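November
By Jussara Caldeira

The Quiet Case for Better Shop Lighting

Burgi Plattner has rewired the same repair shop 3 times in her working life, and each time the lights were the last thing she thought of. The bench outlets came first, then the heater, then a proper circuit for the compressor. The lights stayed where the previous tenant had hung them, down the center of the ceiling, so that anyone working at the wall bench stood in their own shadow.

"I blamed my eyes," she says. "I bought stronger glasses. Then I moved a lamp and put the old glasses back on."

Most small shops are lit this way. A fixture goes in the middle of the room when the building is put up, and the benches go along the walls later. The person at the bench ends up between the light and the work. Adding a brighter tube makes the shadow sharper and does little for the job in hand.

Plattner moved her 2 main fixtures forward so they hang just ahead of the bench edge. The light now falls on the work from in front. She painted the ceiling flat white the same week, and she says the paint did nearly as much as the move. 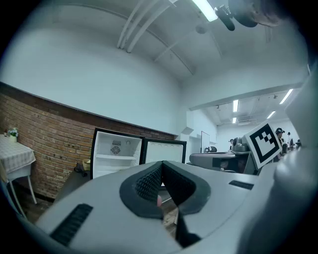 Fluorescent light overhead.

Tubes are still common in older shops, and plenty of owners see no reason to change them while they run. The usual complaints are a hum, a slow start on cold mornings and ends that go dark with age. A hum often comes from the ballast and can be cured by replacing it. If the ballast and the tubes are both worn out, a new fixture may be the better buy.

Color matters more than people expect. Plattner fixes sewing machines and small motors, and she has to tell brown wire from red all day long. She tried a warm bulb over the bench one winter and gave it up. A neutral white suits her best - she keeps the warm bulbs for the corner where she does the books.

Glare is the other half of it. A bare tube reflected in polished metal will tire anyone out by midafternoon. A plastic diffuser helps, and so does turning the work a few degrees. She wipes her diffusers down every November, when the days get short and the dust starts to show.

Her whole job cost less than 100 dollars, most of it in paint and cable. The heater, she points out, cost 2,000.

Write to the features desk with questions about this article. All rights reserved. Back to top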